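Home | Bedroom | Sleep | Fixes | Forum

Ticket 103: Vedura mattress topper sliding, guest bed
Status: open

May. Topper creeps toward the foot every night. Bought from Florkex, fits fine on paper. Tried the straps, tried flipping it. Still moves.
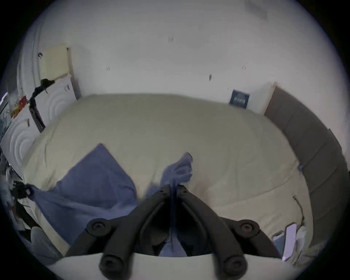
Does the topper go under the fitted sheet or over it?
Under. Sheet holds the corners down, put it on last and pull it tight.

Update, 2 am. Woke up half off the thing again. Measured the gap at the headboard, 13 cm. Rubber mesh underneath next, the Tsang one, cut to size.
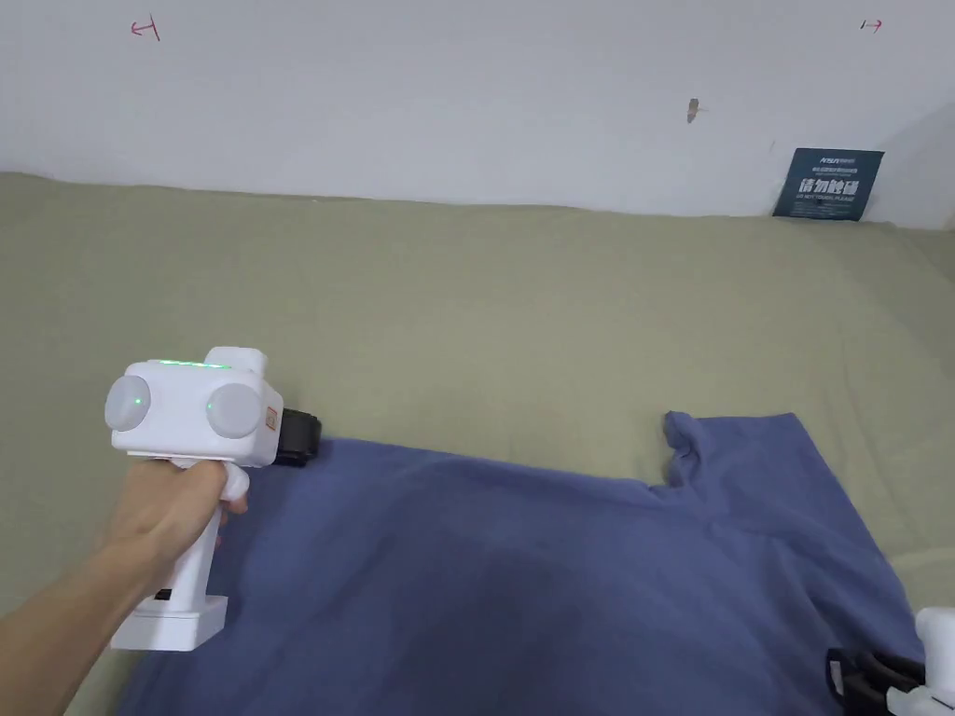 Mesh is in. Washed the topper cover at 60 first, which shrank it a bit, so the corners are tigher now. Slept through, gap hardly there in the morning. Want a second sheet for swapping on wash day, olive green like that one would do, hides more than white. Will keep the ticket open til the cover's been washed again.

Comments

pravport_sleeper: same topper, mesh fixed mine too. dont bother with the straps

nightowl60: did it smell? mine stank for days

Reply: little bit, aired it by the window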